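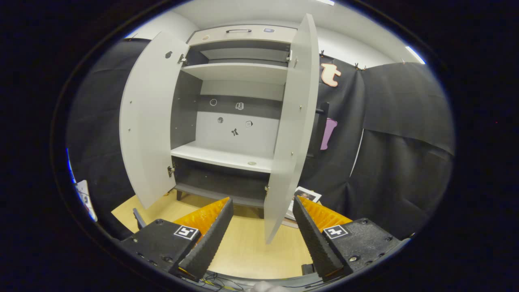

Skurnivon Replay — turn hand-held gripper recordings into trajectories you can train on

What it does

I wrote Skurnivon because I was spending more time cleaning recordings than training on them. You go out with a hand-held gripper, you open cabinets and put things on shelves for an afternoon, you come home happy, and then you find out that a third of your takes have a pose track that jumps sideways whenever a door swings past the lens. Replay is the part of the toolkit that deals with that. It reads the fisheye video, recovers the path of the hand, reads the finger opening from the tags on the finger mounts, and writes everything out as one clean episode per take.

It runs on a plain Linux desktop. A graphics card helps a lot with the pose step but you can get by without one if you're patient (start it before dinner).

Finger opening from tags

Each finger block carries its own square tag, and Replay wants to know which number belongs to which side. With 5 on the left and 4 on the right, your config says left: 5, right: 4, and that's all the setup there is. The opening width comes from the distance between the two tags after the fisheye correction, so please don't skip the lens calibration! A bad calibration gives you widths that look fine in the middle of the travel and drift when the fingers are spread apart.

If a tag drops out for a moment, say a cable flops across it, Replay fills the gap from its neighbors and marks those samples. Long gaps are left alone and flagged. I used to fill those too and regretted it.

Pose tracking around furniture

Cabinets are hard on visual tracking. You have big pale flat surfaces with nothing on them, the inside of a compartment is dark while there's a ceiling light glaring over the top, and the doors themselves move. A tracker that believes the world is rigid will happily lock onto a door and decide that you walked backward.

So Replay does two things. First, it masks out the fingers and the black ring outside the lens circle, both of which never belong in the map. Second, it looks for groups of features that move together against the rest and drops them from the pose estimate while they're moving. Once a door stops, its features are allowed back in.

You can help it along by giving it something to look at. Stickers and paper shapes work great. A few on the back wall of a cabinet, some bigger ones on whatever hangs behind it, a printed sheet on the floor — the more varied the better. Plain black curtain is about the worst background you can pick if you leave it bare, and with a few colored cutouts pinned on it's perfectly usable. Don't repeat the same shape in a regular pattern, though. The matcher gets confused by twins.

The shelf planner

Bakinel is the planning plug-in, and it's my favorite bit. You hand it a cleaned episode and the description of your arm, and it checks whether the arm could really follow the path your hand took. Human wrists are very flexible things, and reaching under a middle shelf is exactly where people do something lovely that a six-joint arm can't copy.

Bakinel scores every take on reach, joint limits and clearance to the shelves and open doors. Takes that fail get one of two tags: "fixable" means shifting the robot base would rescue it, and "drop" means what it says. In the viewer you see the path in green where it's fine and red where the arm would be in trouble. The first time I ran it on my own cabinet takes I found out I'd been leaning in from the right on nearly every one. Moving the base a little to the side brought almost 100 of them back, which saved me a whole lot of re-recording.

Clearance needs some idea of where the furniture is. You can draw boxes by hand in the viewer, which takes a few minutes for a two-door cabinet with a couple of shelves, or let Bakinel guess them from the sparse map. The guess is good for shelves and backs. It's still poor for open doors seen edge-on, so check those yourself.

Exporting

Episodes go out as a folder of compressed arrays with a small index file, or straight into the Tullico format if that's what your training code reads. Each one holds:

Hand pose at every video frame
Finger opening width, with a flag on filled samples
Cropped and resized video
The Bakinel score, if you ran it
Whatever notes you typed in the viewer

I keep the raw video untouched. Replay will never write over it, and every processed episode remembers which settings made it, so you can change your mind later and run the batch again.

What you need

A hand-held gripper with one fisheye camera and a tag on each finger block
A lens calibration (the tool is included, print the board flat and stiff)
Linux, 16 GB of memory or more
An arm description file if you want to use Bakinel

Other finger shapes are fine. Soft pads, hard pads, ridged ones, whatever you like, as long as the tags stay in view through the whole travel. If you use odd finger geometry you'll want to redraw the mask, and there's a little brush tool for that.

Changes in version 3

The pose step handles moving doors, as described above. The old version didn't, sorry to everyone who recorded kitchens with it.
Bakinel base-shift search is built in and no longer a separate script.
Mask brush has an undo button!
Fixed issue 126, where swapping the left and right tag numbers gave no warning and the widths came out anyway.
The Wuyts viewer theme is gone. I liked it, but the red and green lines were unreadable on it.

Getting it

The recorder and Replay come in one download, and Bakinel installs on top from the plug-in menu. Both are free for personal and classroom use. Company licenses are per machine, and you can move one to a new machine yourself without writing to me first.

If something breaks, use the "pack this take" button and send me the file it makes. It includes the settings and the log along with a short stretch of video, and you can choose which stretch. I usually answer in the evening. Takes with glossy doors are especially welcome at the moment — I'm working on reflections for the next release and I don't have nearly enough of them.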